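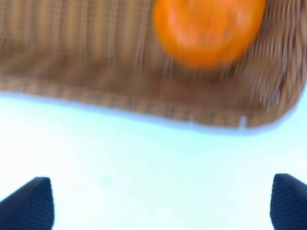 Myfanwy Landeg wrote in February that my earlier post on the keeping of fruit had passed over the question of airflow entirely, and that readers in damp houses would be poorly served by it. The criticism is accepted. The present post revises the guidance given then and should be read in its place.

Home Archive Household Garden About Contact

9 May 2021

Fruit continues to breathe after it has been picked. It takes in oxygen and gives off moisture, and the rate at which it does so depends largely on the temperature of the room. In a closed plastic bag the moisture has no means of escape, and mould on one piece will soon reach its neighbours. Citrus fruit is more forgiving than most, but will not keep indefinitely at room temperature. Where it is intended for use within the week, an open container in a cool room is sufficient. Where it must be kept longer, the refrigerator is to be preferred.

Over the winter I kept a written record of all fruit bought for the house at Gavberg. Of 131 pieces, 27 were thrown away. The greater part of these had been stored in a deep glazed bowl on the hall shelf, where the lower layer was seldom inspected. Bananas and apples had also been kept together, a practice which I now advise against, as both give off ethylene and hasten the ripening of whatever is placed beside them.
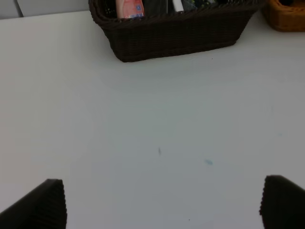
The choice of container deserves more attention than it generally receives. Glazed bowls are easily washed but admit no air from the sides or from beneath. Wire stands admit air freely, although they may mark soft fruit such as pears. Woven containers offer a reasonable middle course. It should be noted that a shape which tapers towards the base, like that of the dark brown wicker basket on the white table, gives the bottom layer less room than the top, and heavier fruit should be arranged accordingly. Wicker should be brushed out regularly and, if washed, dried fully before it is used again.

A further post will deal with root vegetables, which require darkness and a lower temperature.

Shared 44 times
2 comments

Chaimae Amrani
May I ask whether lemons should be treated in the same manner? Mine become hard within days when left out.

Sebastian Toma
I line my basket with a cotton cloth and change it weekly. The pears have fared much better for it.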